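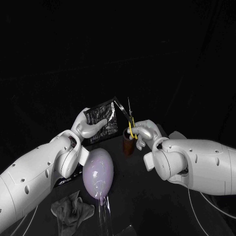 Filed under: Packaging and Waste

I order refill packs from Pomer in boxes of 100, and every pack comes in its own film bag. For a year I tore them open by hand and put up with the results. In April I started cutting them and sorting the film as I went, and I've kept notes since then.

The first variable is the cut. Tearing from a notch works on thick film with a clean grain. On thin film the tear wanders, usually toward the contents, and leaves a long strip that stays attached at one corner. Scissors with yellow handles are easier to find on a dark work surface than black ones, and that was my whole selection process. Blade length matters less than I expected. A short blade close to the pivot gives more force, so I start the cut there and let the bag come to the scissors.

I cut just below the seal, parallel to it. Cutting through the seal itself means going through two bonded layers, and on the Gwynne bags there's a stiff ridge that pushes the blades apart. One cut is best. A second cut started from the other side never quite meets the first, and the sliver between them ends up on the floor.

The offcuts are the second variable. A thin strip weighs next to nothing and sticks to whatever has a static charge, including sleeves. I used to drop them in the bin one at a time and find half of them on the outside of it later.
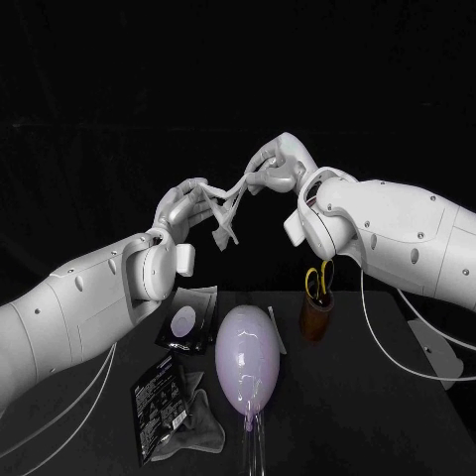 What works better is to pull the film straight between both hands before doing anything else with it. Stretched film holds less air and twists into a strand that can be knotted once. A knotted strand stays where it's put. Clear film gets knotted, black film gets folded flat with the printed side in, and the two go into separate bags. Our collection point at Dundum takes clear film only.

Of the last 100 packs I opened, 94 gave a single clean cut. The other six were all from the bottom of the box, where the seals had been pressed out of line. The whole lot of film, knotted and folded, came to 912 grams - more than I would have guessed for something that floats.

The third item is tissue and soft wrap, the pale crumpled kind that Lostudano puts around anything with a finish on it. It doesn't belong with film. I open it from a corner, shake it out and lay it flat to reuse. If it has torn, it goes in the rag drawer for wiping lenses and taps.
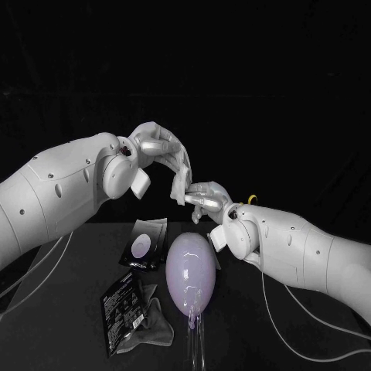 Sioned Morris wrote to say that the corner method fails on wrap that has been taped, and that she slits the tape along the fold first and leaves it on the sheet, where it does less damage than peeling. I've tried it on two sheets and will change the notes. She also asked whether knotting makes the film harder to recycle. Dundum has accepted every bag so far, but I haven't asked them directly.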